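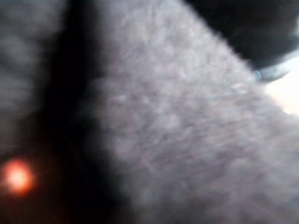

Figura 3.1 – Material felpudo cinzento a curta distância, câmara do punho.

3. Planeamento da compra e do orçamento

Esta secção destina-se a quem vai assinar a encomenda de uma célula Skoleo de dois braços para carga de roupa. Leia-a antes de pedir proposta. A montagem mecânica começa na secção 4 e parte do princípio de que as decisões abaixo já foram tomadas.

Revisão de 6 Sep 2020, por Hollis Bellamy. Substitui a versão de May, que dava por adquiridos os tempos de ciclo do folheto comercial.

3.1 Definir a tarefa que se quer pagar

1. Escreva numa única frase o que a célula deve fazer. «Tratar da roupa» não serve. «Tirar peças soltas de um cesto e metê-las no tambor de uma máquina de carga frontal» serve.
2. Enumere o que fica fora da frase: separar por cor, esvaziar bolsos, dosear detergente, fechar a porta, escolher o programa, retirar a roupa lavada. Cada uma destas operações é orçamentada à parte, e várias não têm preço de tabela.
3. Junte uma amostra da roupa que vai mesmo passar pela célula. Inclua as peças difíceis: felpo, lençóis com elástico, meias, tudo o que tenha cordões.
4. Envie a amostra ao fornecedor antes de discutir valores.

Nota: uma demonstração com T-shirts lisas diz muito pouco sobre roupões. Se o fornecedor insistir em usar a roupa dele, peça desconto ou mude de fornecedor.

3.2 Câmaras de punho

A opção Jelura acrescenta uma câmara pequena a cada punho e custa 319 euros por unidade, sem suporte nem cablagem. É a linha do orçamento que mais gente aprova sem ler. Antes de a aprovar, olhe para a figura 3.1: com o pelo tão perto da lente, o material enche quase toda a vista, os contornos desfocam-se e o resto é uma faixa preta, um clarão branco e um ponto de luz laranja. Quem quiser orientar a aproximação final só com imagens destas deve pedir ao fornecedor que explique como.

1. Peça imagens captadas durante a preensão, e não apenas durante a aproximação.
2. Confirme a distância mínima de focagem, por escrito.
3. Verifique se a câmara da cabeça está incluída no preço base. Em duas das propostas que revimos, não estava.
4. Se a câmara da cabeça for suficiente para a sua tarefa, adie a compra das de punho. O suporte pode ser montado mais tarde sem desmontar o braço.

3.3 Espaço e máquina de lavar

O desenho de implantação da Drovoren mostra a máquina com a porta fechada. Refaça-o com a porta aberta.

1. Marque no chão o arco completo da porta.
2. Marque a base dos dois braços e o lugar do cesto.
3. Simule com uma pessoa a entrega de uma peça ao tambor, sem mexer os pés. Se a pessoa não chegar, desconfie do alcance anunciado.
4. Meça a altura da boca do tambor e compare-a com a tabela de alcances do anexo B.
5. Reserve passagem para manutenção atrás da célula. O técnico também ocupa espaço.

Cuidado: não marque o arco da porta com fita sobre zonas onde se pinga água. A fita solta-se e prende nas rodas do cesto ou nos sapatos. 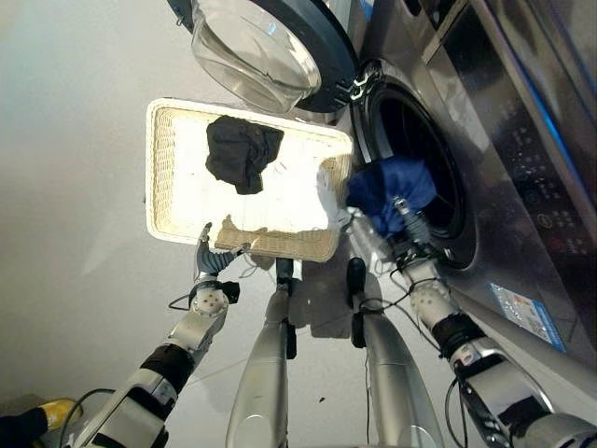

O custo de dois braços só se justifica se os dois trabalharem, e é aqui que os folhetos são mais otimistas. Antes de aceitar a configuração dupla, decida o que vai fazer cada mão e quanto custaria resolver o mesmo com um suporte fixo. Na disposição de trabalho que usamos como referência, a mão direita leva uma peça azul à boca do tambor enquanto a esquerda segura pela borda um cesto entrançado, inclinado, com uma peça preta lá dentro. Segurar um cesto é um emprego caro para um braço. Uma prateleira inclinada custa 144 euros na lista de acessórios e não precisa de calibração – embora também não aproxime o cesto quando ele se afasta. Repare igualmente nos cabos pretos, com laços junto ao punho direito: peça mangas ou guias na encomenda inicial, que depois são faturadas como modificação.

3.4 Montar o orçamento

Copie as linhas abaixo para a sua folha e exija um valor em cada uma. «Incluído» só é resposta aceitável se vier acompanhado do artigo do contrato.

Braços e base comum
Mãos articuladas, par
Mãos de reserva, pelo menos uma
Câmara da cabeça
Câmaras de punho (opcional, ver 3.2)
Guias e mangas de cabos
Transporte e descarga
Instalação elétrica do local
Colocação em serviço
Formação dos operadores
Licenças de software, por ano
Assistência, com tempo de resposta definido

Nota: a Visser, que faz a assistência fora de garantia, cobra deslocação mesmo quando a avaria se resolve por telefone depois de o técnico já ter saído. Defina quem pode autorizar uma visita.

Não inscreva poupança de pessoal no primeiro ano. Alguém terá de abastecer cestos, apanhar peças caídas e repor a célula depois de cada paragem, e essa pessoa já está na sua folha salarial.

3.5 Ensaio de aceitação

O contrato-tipo da Drovoren considera a célula aceite após sete ciclos seguidos sem intervenção. Recomendamos que não assine essa cláusula. Sete ciclos cabem numa manhã calma, com roupa escolhida.

1. Proponha 100 ciclos, com a amostra definida em 3.1.
2. Misture as peças entre ciclos e deixe que seja alguém da sua equipa a deitá-las no cesto.
3. Conte como falha qualquer toque humano, incluindo endireitar o cesto ou empurrar uma manga para dentro do tambor.
4. Registe o tempo total, com paragens. O tempo médio dos ciclos bem-sucedidos é interessante para o fornecedor e pouco útil para si.
5. Examine a borracha da porta no fim do ensaio e anote marcas ou peças entaladas.
6. Retenha a última prestação até ambas as partes assinarem o registo.

Cuidado: durante o ensaio, ninguém deve meter a mão no tambor com os braços em tensão. Carregue primeiro na paragem de emergência e aguarde a indicação de repouso no comando.

Se o fornecedor recusar o ensaio alargado, pergunte que número de ciclos aceita e a que taxa de falhas se compromete. Uma proposta sem nenhum dos dois valores deve ficar em espera, seja qual for o prazo do desconto.

3.6 Antes de passar à secção 4

Confirme que tem em seu poder a frase da tarefa, o desenho com a porta aberta, a folha de custos preenchida e a cláusula de aceitação rubricada. Guarde a amostra de roupa num saco fechado até ao dia do ensaio.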